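3.2 Trail condition and visitor route choice

The second part of the survey dealt with how walkers chose between the two marked routes to the Pukum ruins. The lower route follows the river from the Denton parking area and gains little height. The upper route leaves the same parking area, crosses the ridge at Minami, and comes down to the site from the north. Both are signposted, and both appear on the free map given out at the visitor office. Earlier work on the site (Iglesias, unpublished field notes) treated the two routes as one trail system and did not separate their users.

A total of 486 walkers completed the questionnaire during August. Respondents were stopped at the site entrance, after they had finished the outbound walk, and were asked which route they had taken, whether they had planned to take it before leaving home, and what source of information they had relied on most. Groups were asked to name one member to answer for all. Walkers who arrived on the shuttle from Praston were left out of the sample, as were guides working on the day.

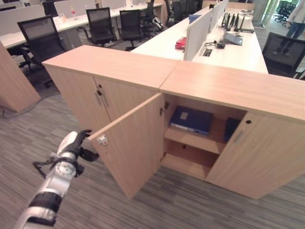
Route choice was coded as lower, upper, or mixed. The mixed code was used for walkers who started on one route and changed to the other at the footbridge, where the two come within 48 meters of each other. Source of information was coded under four headings: printed guidebook, website or app, visitor office, and personal advice. Where a respondent named more than one source, the first was used. Free-text remarks on trail surface, shade, and signs were copied out in full and coded afterward by two readers working separately. Differences between the readers were settled by Demetrio Iglesias, who had not taken part in the fieldwork.

Trail condition was recorded on a separate form. Each route was divided into sections at fixed points (stiles, bridges, and junctions), and each section was graded for width, loose stone, and standing water. The grading was repeated every Monday so that changes in the surface could be set against the remarks made by walkers in the same week. The footbridge itself was graded as a section of its own.

Two limits of the method should be noted. First, walkers who turned back before reaching the ruins were not interviewed, and the sample therefore says nothing about why people give up on either route. Second, interviews ended at 4 p.m., when the ticket window closes, and late arrivals are missing. The upper route takes longer, and its users may be undercounted for this reason. No weighting was applied to correct for this. The responses are reported by route in Section 3.3, with the mixed group shown separately.

Figure 1. Storage cabinets with one door open.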